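22. Januar 2022
Von Firdevs Polat

Notizen zum Vortrag: Regeln für Versuche mit zwei Armen in der simulierten Küche

Zum Anfang langsam sprechen. Ich begrüße die Gruppe von Skolix und sage gleich, worum es geht: Wir haben bei Urix seit April eine Hausregel für Simulationsläufe, und ich möchte zeigen, welche Punkte sich bewährt haben und welche noch Streit machen.

Erster Punkt, die Ausgangslage. Ein Lauf darf nur gewertet werden, wenn vorher aufgeschrieben ist, in welcher Haltung die Arme starten und welche Kamera das Protokoll führt. Früher haben wir das nach dem Lauf ergänzt. Von 145 alten Läufen konnten wir 66 nicht mehr zuordnen. Diese Zahl bitte nennen und dann eine kleine Pause machen.

Auf der Folie ist der Blick zwischen den beiden Greiferfingern hindurch, mit dem Apfel rechts auf der Ecke vom Steinblock.

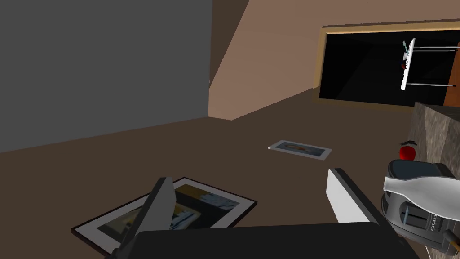

Botond Lengyel wendet ein, dass eine Regel für die Ausgangslage wenig nützt, solange jeder das Wort «Start» anders versteht. Für ihn beginnt der Lauf mit dem ersten Befehl an ein Gelenk, vorher ist alles nur Aufbau.

Ich gebe ihm recht, aber nur zur Hälfte. Auch der Aufbau gehört ins Protokoll, denn dort entstehen die meisten Fehler. Unser Text sagt jetzt: Start ist der erste Befehl, Protokollpflicht besteht ab dem Laden der Szene.

Zweiter Punkt, die Abstände. Für jeden Arm gilt ein Sperrbereich von 12 Zentimetern um den anderen Arm. Wer ihn verletzt, muss den Lauf abbrechen, auch wenn es in der Simulation keinen Schaden gibt. Man gewöhnt sich sonst an eine Fahrweise, die man am echten Gerät nicht darf.
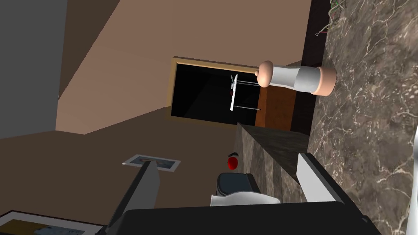 Der Abbruch wird mit Uhrzeit und einem kurzen Satz notiert. Ein Wort wie «Kollision» genügt nicht, es muss dastehen, welcher Arm und bei welcher Bewegung. Dae-han hat dafür eine Vorlage mit 4 Feldern gemacht, die wir nachher verteilen. (Nicht vergessen: Kopien liegen in der blauen Mappe.)

Dritter Punkt, die Gegenstände. Bei einer Arbeitsplatte mit Flasche und anderen kleinen Dingen muss vor dem Lauf feststehen, was bewegt werden darf. Alles andere gilt als fest, und eine Berührung zählt als Fehler.
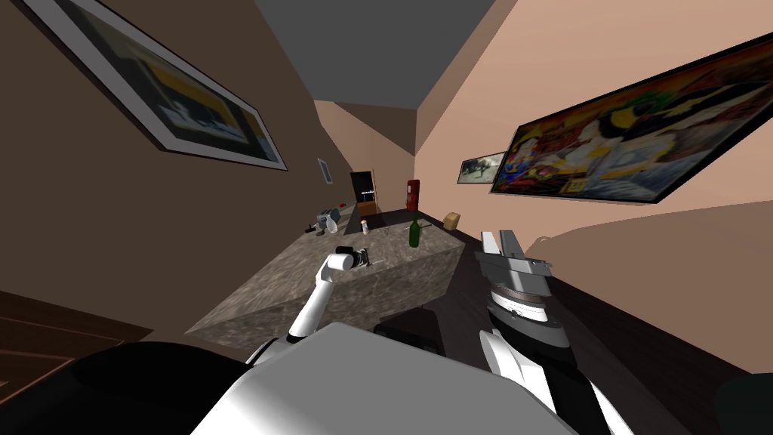 Zuletzt geändert: 22.01.2022

Falls jemand nach Flakov fragt: Dort wird die Berührung erst ab einer bestimmten Kraft gezählt. Das halte ich für schwierig, weil die Kraftwerte vom Simulator abhängen. Tegan Harawira sieht es anders, sie soll bitte selbst dazu sprechen.

Für die Diskussion bleibt etwa eine Viertelstunde. Offene Frage an alle: Wer darf eine Ausnahme genehmigen, und wie lange gilt sie?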